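About Valdovinos Key & Lock

We've been cutting keys on the corner of Jinlow Street for longer than some of our customers have had doors of their own, and we still get a little thrill every time somebody comes back in just to tell us the spare works fine. Guadalupe Ocampo opened the shop with two secondhand machines and a coffee pot, and she still works the front counter every Thursday (bring her a pastry and you'll be there a while!).
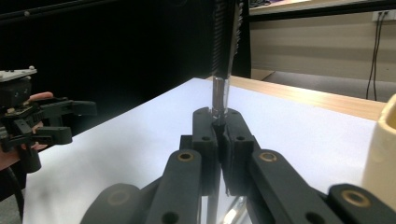
Our workshop moved next door in July, and we finally have room to take on the old and odd jobs we've always loved, from trunk locks and desk drawers to the mailboxes at the Erkton Apartments, all 436 of them. We keep 2,477 key blanks on the wall, and if yours isn't among them we'll gladly hunt one down for you.

We're open until 10 at night, as we've all been locked out after supper at one time or another. Come by and say hello, even if your keys are safe in your pocket. Parking is behind the building, off Guven Lane.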